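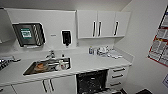
Abro otra vez el ticket 3867 porque la impresora de etiquetas Zallix sigue haciendo de las suyas. Imprime la primera etiqueta perfecta, la segunda también, y a partir de ahí se va corriendo hacia abajo hasta que el código de barras cae justo en el corte. El rollo lo guardo en un armario blanco con tirador negro, de esos altos como los de la pared del fondo, así que sol no le ha dado (me lo preguntasteis la otra vez).

Lo que llevo probado: calibrar el sensor con el botón, reinstalar el controlador de Prellgate y cambiar el ancho a 56 mm. Con el ancho nuevo mejoró un ratito, ¡qué ilusión!, y luego igual.
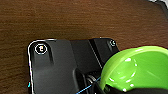 Después puse un rollo Delić de 200 etiquetas y ahí salió todo recto, las 200 seguidas. O sea, que algo tiene que ver con la separación entre etiquetas, digo yo, porque los rollos Gutavow la traen más estrecha.

Respuesta de Tanvir Rathnayake, soporte: entra en Preferencias, pestaña Soporte de papel, y pasa el tipo de «continuo» a «con separación». Luego apaga, enciende y calibra de nuevo.

Hecho esta tarde a las cinco. Van más de 100 etiquetas Gutavow y ni una torcida, Tanvir, ¡mil gracias!

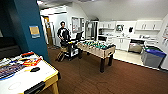

Pendiente

Al reiniciar el ordenador vuelve a ponerse en «continuo». ¿Eso se guarda en algún sitio?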